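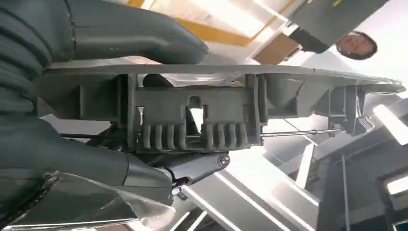 Wrist camera view of the gripper housing, with the rod and cable bundle at right.

Since February I have been testing a small change to how we train the regrasp policy, and I now have enough runs to write it up. Short version: dropping the wrist view at random during training helps on flat parts with a thick rim and does very little elsewhere.

The baseline policy takes one head view and the wrist views and predicts a short chunk of joint targets. It was trained on 1,315 teleoperated demonstrations, most of them recorded by Jonalyn Lumbao and me. On held-out parts it failed in a consistent way. The approach was fine, contact was made, and then the fingers kept pressing at the wrong height and the part slid.

Sumathi Pisharody suggested the policy was leaning on the wrist view for everything, including things the wrist view shows badly. A good share of that image is the gripper's own structure, plus whatever room lights happen to be behind it. If the network learns to read part position from a sliver of background, a change of lighting will hurt it. Her test was simple: blank the wrist input at evaluation time and see how much the output moves. It moved a lot, even early in the approach, when the head view alone should be enough.

## Setup

The training change is one line in the loader. For each chunk, with a fixed probability, all wrist images are replaced with their dataset mean. The head view is never dropped. Joint positions are always kept. I did not touch the architecture, the learning rate or the chunk length.

The evaluation task is a planar transfer. The part starts in one taped rectangle on a steel table and has to finish in the other, face up, with no part of it over the tape. Steel is a poor surface for this. It reflects the ceiling and has low friction, so small force errors turn into large position errors. I kept it for those reasons. A hubcap is the hardest part in the set, with a rim that can be pushed or pinched, and the policy has to commit to one.

A part straddling the shared line counts as a failure, however close. Mieke Declercq argued for a graded score based on overlap area. I computed both and the ranking of the policies did not change, so I am reporting the strict one. 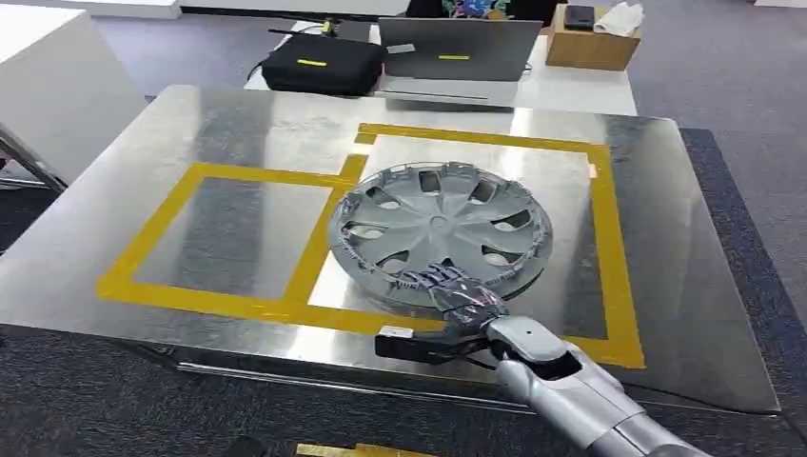

## Results

I ran 300 trials, split evenly between the baseline and the dropout policy, with start poses drawn from the same list. Both policies used the same checkpoint step.

- Hubcaps and other rimmed parts: clear improvement. Most of the gain comes from fewer slides after contact.
- Flat plates: no difference I would defend.
- Small boxes: slightly worse. The dropout policy stops short more often, and I think it underuses the wrist view in the last few centimeters.

The third result is the one to take seriously. A drop probability of 30 percent was the best single value overall, but a schedule that keeps the wrist view intact near contact should do better. Marcela Procházka has a contact label for the Horkwood recordings that would make this easy to try. Ours has no such label, so I would have to derive it from motor current.

## Two grippers

The same recipe went onto the mixed-gripper data, with the silver-gray hand and the black one treated as separate embodiments sharing an encoder. Here the dropout made training less stable. The loss on the black gripper's actions spiked in up to 7 of the seeds before settling - I have not found the cause. My guess is that the encoder uses the look of the fingers to tell which hand it is driving, and blanking the view removes that cue. An explicit embodiment token would test this.
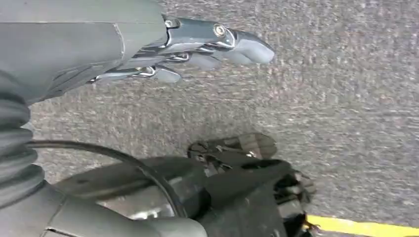 ## Next

- Add the embodiment token and rerun the mixed set with the same seeds.
- Replace the fixed probability with one that falls to zero near contact.
- Repeat the blanking test on the Timmermans checkpoint, which Shona MacAulay says shows the same early dependence on the wrist.
- Log motor current at the full rate. The current logs are downsampled and too coarse for contact detection.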